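Can it do my chores yet? Watching an arm practice on a panel of little green keys

I've been promising a robots post since July, and I finally sat down to it with a big coffee and a long list of chores I'd love to hand off. Top of the list is the stuff with buttons. Washer, microwave, the label machine at the shop where I work mornings, the thermostat my family fights over. Pushing a button sounds like the easiest job in the house, right? Then you watch an arm line itself up over a key the size of a fingernail and you start to feel pretty good about your own hands.

Everything in this gallery is simulated. The project is called Drilholm, and it's meant for folks like me who run a small counter and want to know whether a machine could work the equipment we already own (instead of us buying all new equipment for the machine, ugh). You get an arm, a table and a panel of keys, and you can look at it from wherever you like. I spent 45 minutes just moving the view before I read a word of the instructions.

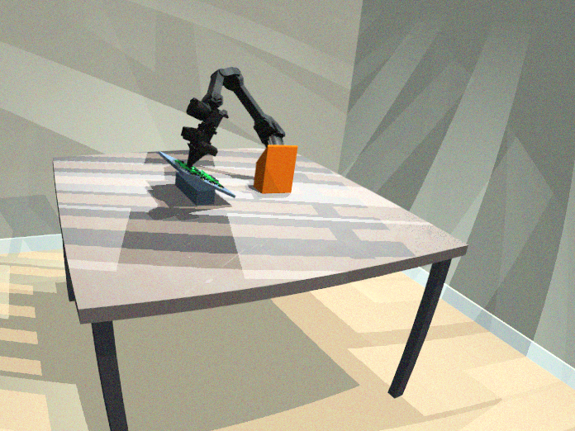 Low and from the side – the tip of the gripper is right down at the green pieces.
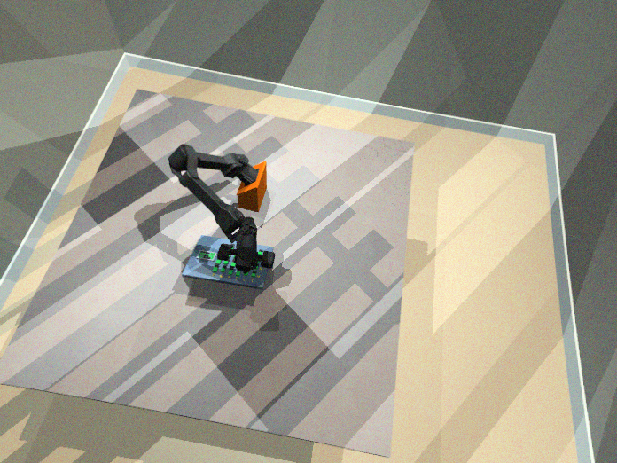 Looking down at the table, with the wrist hiding a good bit of the board.

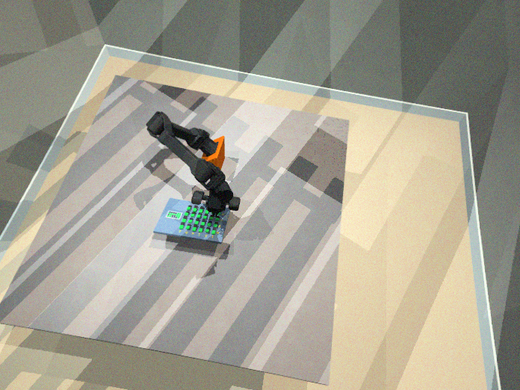
Steeper still, and you get the green buttons in their neat rows.

A reader going by Karppinen wrote in to say that buttons are the wrong thing to get excited about: a washer you can start from your phone already pushes its own button, and the chore is getting the wet towels out of it and into the dryer. Until an arm can deal with a fitted sheet, Karppinen is keeping the checkbook closed.

Fair! I do think there's a middle ground, though. At the shop we have a label machine that wants 6 key presses for every batch, and on a busy morning I'm at that thing up to 60 times with flour on my fingers. No phone app, no plug in the back, just keys. An arm that could poke the right ones in the right order while I box up rolls would earn its spot on the counter, even if it never folds a towel in its life.

What I can't tell you is how any of this carries over to a real kitchen. My keys are worn down and a little sticky, one of them needs a second push, and somebody always leaves a tray leaning on the machine. I asked on the Tovis message board whether people practice with messy setups too and got a long thread back, most of it over my head, but the general feeling was that clutter and worn-out parts are where things get hard. Makes sense to me – they're where I mess up too.

Next gallery is going to be about wiping down counters, and after that I want to try the Bosico dishwasher rack setup if I can get it to load on my old laptop. If you've got a chore you want me to look into, put it in the comments. Towels are already on the list, Karppinen.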